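Flundden Patrol Rover: Set-Up and Care Guide
Section 8. Preparing the Rover for Unpaved Routes 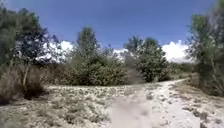
The Flundden is delivered with drive and steering settings intended for paved surfaces. Before it is assigned to a dirt, gravel or sand route, the operator must complete the procedures in this section and record the results in the site log. Particular attention is required where the surface changes across the width of the route. The track shown has a compacted strip along its center, rougher margins with scattered specks and small stones, and a loose line of dark clumps along the lower right side. On the left it runs into open sandy ground with no border or curb. The route planner will accept a track of this kind, but the edges must be entered by the operator as described in 8.3. Where a track bends out of sight behind vegetation, as this one does to the right, the procedure for blind bends in 8.4 also applies.

Persons carrying out this work must have completed the basic operator course. Procedures marked "Technician" are restricted to staff authorized by Pasichnyk or by the site manager.

8.1 Before You Begin

The following items are required:

Service key
Torque wrench and the standard hex set
Tire gauge
Calibration board, part number 3637
Soft brush and lint-free cloths
Operator tablet with the Sallham route editor installed
Site log

The tablet must be fully charged. The editor does not save a partly drawn route when the tablet shuts down, and the work will have to be repeated.

CAUTION: Turn the service key to OFF and remove it before placing hands near the wheels, the steering links or the underbody. The emergency stop button holds the brakes but does not disconnect the drive battery.

8.2 Preparing the Running Gear

1. Park the rover on firm, level ground and remove the service key.

2. Chock both rear wheels.

3. Remove the road tires and fit the wide-tread set. The arrow on each sidewall must point in the direction of forward travel.

4. Tighten the wheel bolts in a cross pattern to the value printed on the inside of the service hatch.

5. Set the tire pressure to the value given for soft ground on the same label. All four tires must be set at the same time of day, with the tires cold.

6. Fit the lower skid plate. Make sure that the drain slots are at the rear.

7. Inspect the rubber boots on the steering links. A boot that is cracked, or that has come away from its clamp, must be replaced before the rover is used on sand.

8. Brush out the wheel sensor recesses and wipe the sensor faces with a dry cloth. Do not use compressed air. It drives grit past the seals.

9. Remove the chocks, refit the service key and turn it to STANDBY.

10. On the tablet, open Vehicle, then Surface, and select Loose. The rover will ask for confirmation of the tire set. Confirm only if step 3 has been completed.

NOTE: Selecting Loose lowers the top speed and lengthens the stopping distance used by the planner. These two values are linked and cannot be changed separately.

Technician: If the rover reports a wheel slip fault immediately after step 10, check the connector behind the left rear sensor. It is easily disturbed when the skid plate is fitted.

8.3 Teaching the Route

The route is taught by driving it once under manual control. The operator walks behind the rover throughout. Riding on the rover is prohibited.

1. Walk the full route before driving it. Remove loose branches and any stone large enough to touch the skid plate. Objects that cannot be moved are to be marked on the paper map.

2. Bring the rover to the start point and place it on the most compacted part of the track.

3. Turn the service key to RUN. Wait for the steady green light.

4. On the tablet, open Routes and select Teach New. Enter a name for the route. Site names may be used, but the name must not be identical to one already stored.

5. Drive forward at walking pace. Keep the rover on the firm strip where there is one. If the strip narrows or disappears, hold to the middle of the track.

6. Stop at each place where the width of the track changes. Press Mark Edge and set the left and right limits by hand.

7. At the end of the route, bring the rover to a complete stop and press Finish.

8. Review the recorded line on the tablet. Short sideways steps in the line usually indicate wheel slip and may be smoothed with the Smooth tool. Longer ones must be driven again.

On paved routes the editor finds the limits from the curb or the painted line. On sand it has neither to work from, and the automatic limits it proposes are to be treated as a first draft only. Where low plants and pebbles cover the ground beside the track, the proposed limit may wander well outside the area intended for the rover. Draw the limit inside the point where the compacted surface ends — do not draw it at the plants.

The same care is needed where dry grass leans over the margin. The forward scanner reads overhanging stalks as a solid object. The rover will then stop, wait, and report a blocked route. Cut the growth back where the landowner permits it. Where cutting is not permitted, move the limit inward until the stalks fall outside it.

CAUTION: Do not switch off the forward scanner in order to pass vegetation. The rover has no other means of detecting a person ahead of it.

8.4 Blind Bends

A blind bend is any bend at which a standing operator cannot see the track beyond it. Shrubs, tall brush, banks and walls are all treated alike.

1. During teaching, stop the rover before the bend, at the last point from which the approach can be driven in a straight line.

2. Press Mark Bend and choose the direction of the turn.

3. Walk ahead and confirm that the track beyond is clear of people and vehicles. Return to the rover before driving on.

4. Drive through the bend without stopping, and press Mark Bend a second time when the rover is again traveling straight.

5. In the editor, open the marked bend and set the horn to On.

6. Set the speed limit within the bend to 30 percent of the route speed. A higher setting requires the written approval of the site manager.

If the turn is sharper than 90 degrees, it must be divided into two marked bends with a short straight between them. The planner rejects a single bend beyond that angle and displays the message "Turn not allowed."

8.5 Setting the Front Camera for Bright Ground

Pale sand under a clear sky reflects a great deal of light. With the factory exposure the camera tends to lose the surface detail that the planner uses to tell firm ground from soft.

1. Clean the camera window with a lint-free cloth. Work from the center outward.

2. Check that the sun hood is fully forward and that both screws are finger-tight.

3. Stand calibration board 3637 upright on the track in front of the rover, with the printed side toward the camera.

4. On the tablet, open Camera and select Outdoor, Bright.

5. Press Calibrate. Do not stand between the rover and the board, and do not let a shadow fall across it.

6. When the tablet shows Complete, remove the board and look at the live view. Small stones near the front of the rover should be distinct. If the ground appears as a smooth white area, lower the exposure by one step and repeat from step 5.

Carry out this procedure in the light in which the rover will normally work. Rovers that patrol both early in the day and at noon should have a separate profile stored for each.

NOTE: Softness in the nearest part of the live view while the rover is moving is normal at the Outdoor, Bright setting. Softness that remains when the rover is standing still indicates a dirty window or a loose lens ring. Refer a loose lens ring to a technician.

8.6 First Supervised Run

1. Clear the route of all persons other than the operator.

2. Select the new route and press Run Once.

3. Follow the rover at a safe distance with the remote stop in hand.

4. Press the remote stop if any wheel crosses a marked limit, if the rover digs into the surface, or if the horn does not sound at a marked bend.

5. After the run, examine the wheel tracks before they are disturbed. They should lie within the compacted strip for almost 90 percent of the route or better. Return to 8.3 if they do not.

6. Enter the result in the site log and sign it.

If the rover becomes stuck, do not spin the wheels. Turn the key to OFF, clear the sand from in front of each tire by hand or with a flat shovel, and reverse out under manual control along the tracks already made.

8.7 Care After Use on Sand

After every patrol, brush down the wheels, the steering links and the scanner housing. Open the drain slots in the skid plate and let any trapped sand fall out. Wipe the camera window last.

At the end of each week, remove the skid plate and inspect the underside of the battery tray. Check the steering boots again as in 8.2, step 7. Replace the air filter pad if it has changed color across its whole surface.

The taught limits must be reviewed after heavy rain, after strong wind, and whenever a vehicle has used the track. Firm strips move. A route that has not been driven for 8 days or more must be given a supervised run under 8.6 before it is returned to service.

Site note, Listusside: The bend mark on the lower track was redrawn following the February inspection. Operators must load the current route file before the next patrol and delete the earlier copy from the tablet. Questions regarding this note should be addressed to Femi Oyewole, Field Service.

Section 8 revised 15 February 2026. Replaces all earlier versions of this section.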